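Voveo 白色桌面工作台

产品编号与颜色：白色台面，哑光，单色供应
系列：Voveo 桌台
经销：Reltotik 办公与工作间家具
售价：1,434 元，含桌腿，不含组装时的争吵

先说清楚，这是一张桌子。它有一块平的面，四条腿，您把东西放上去，东西就待在上面。市面上有不少桌子会升降、会充电、会提醒您起来走动，Voveo 一样都不会。我们卖了这么久，至今没有收到过一封来信抱怨它的蓝牙连不上。

台面是白的。不是“云雾白”，不是“燕麦奶白”，颜色表上写的就是白。选白色的客人大致分两类：一类要在上面做事，需要看清小零件、小标签、掉下去的螺丝；另一类觉得白色显得房间大。前一类通常比较满意。后一类的房间还是原来那么大。

台面与尺寸

台面为整块板，中间没有接缝，笔尖不会在写到一半时掉进沟里。边缘倒了一道小圆角，手腕搁久了不会压出印子，小孩撞上去照样会哭，只是哭得短一些。厚度足够夹装台灯、显示器支架和常见的夹具，夹口请垫一层软垫。您不垫也行，印子是您的。
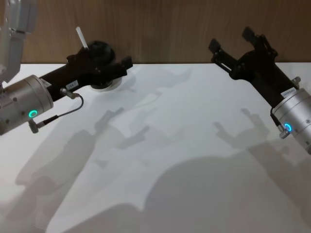
台面承重按均匀摆放计算。“均匀”二字请读两遍。把全部家当堆在一个角上，再在对角坐一个人，这种用法我们在售后电话里听说过，说明书第 3 页因此多了一幅图。

桌腿为钢制，喷粉涂层，脚底带调节脚垫，拧一拧可以补偿大约 20 毫米的高低差。老房子的地面如果比这还不平，建议先找人看看地面。

搭配什么墙

常有客人问，白桌子靠木色墙会不会难看。不会。深一点的棕色木墙反而把白台面衬得干净，竖向的木纹也让桌子后面有点东西可看，不至于像坐在冰箱里。要是您家是白墙配白桌，请至少放一样深色的东西在桌上，免得下班关灯前找不到桌子在哪儿。

我们 Pusberg 店里的样桌就摆在靠窗的位置，欢迎上门敲、推、靠。带卷尺来的客人我们尤其欢迎，量完不买也没关系，我们习惯了。

日常使用与清洁

白台面最大的敌人是咖啡，第二大的敌人是说“我等会儿再擦”的人。按我们自己的测试，咖啡渍在 20 分钟内用湿布一抹就走；放过一夜，就得请出中性清洁剂，并且花点力气。红茶比咖啡难缠，火龙果汁我们试过一次，不想再谈。

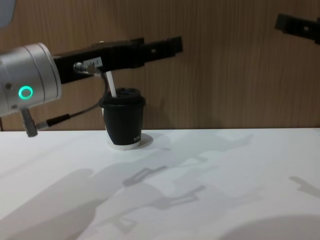 外带杯的杯底常常带一圈水，拿起来以后台面上会留下一个很圆的印子。杯垫可以解决这个问题。我们也卖杯垫，Farooqui 牌，软木的，四片一组，买桌子不送。曾经送过，后来发现大家把它垫在了别的桌子下面。

请勿使用：钢丝球、去污粉、含氯漂白剂、裁纸刀（不加切割垫时）。记号笔写上去了，用酒精棉片轻擦，别来回狠搓，搓亮的那一块会比原来的字更显眼。刚离火的锅请放在隔热垫上。

耐磨方面，台面经过 3,000 次往复摩擦，目测没有露底。测试的同事说过程十分无聊，我们认为这是好消息。

组装

箱内有台面一块、桌腿四根、螺丝一包、内六角扳手一把。扳手和您抽屉里已有的那些一模一样，请收好，凑成一套。

台面朝下放在毯子上，先把四根腿的螺丝都带上几圈，全部对正以后再逐一拧紧。一上来就把第一根拧死的，第四根多半对不上孔。翻正的时候要两个人，抬台面，别抬腿。

配送与退换

送货到楼下，上楼另计。有电梯的请提前量一下电梯，没有电梯的请提前量一下交情。收货时当着送货员的面拆箱看四个角，磕碰当场登记，我们换新的台面。

未组装可退。组装过的，只要台面没有划痕、螺丝一颗不少，也可以退，运费由您承担。台面上已经有咖啡圈的，我们会很客气地请您继续留着它。

常被问到的几件事

能放在户外吗？不能。阳台算户外。

能加抽屉吗？原厂没有抽屉。台面底面没有预留孔，自己钻请控制深度，钻穿的台面不在保修之列，虽然穿线倒是方便了。

有黑色的吗？没有。做过样品，灰尘看得一清二楚，Reltotik 仓库里那张现在用来放打印机。

两张能拼在一起吗？可以。高度调到一致，长边对长边，中间会有一道缝，橡皮屑归它管。

目前有货，三月起改用新包装，桌子不变。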